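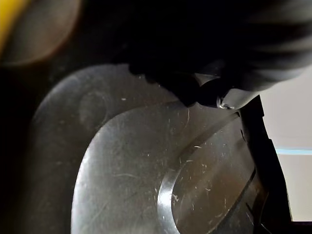 So Zovesus says its "lifetime" shoe care plan pays for itself in two years. Does it? They want 96 dollars up front and 78 to renew. I don't baby my stuff. Dull gray metal with hairline scuffs looks fine to me, and so do my boots.

The small print, which I read twice, says "lifetime" means the life of the plan. Cute.

Radomír Šimko at the Hrubý repair counter in Cosasbridge quoted me about 300 for new soles on four pairs. No plan, no app. 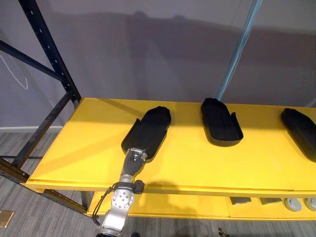 ## What I'd ask before paying

Who does the work, and where? Their chat window said "a trusted partner" — three times. I'm keeping my 96 bucks until I get a name.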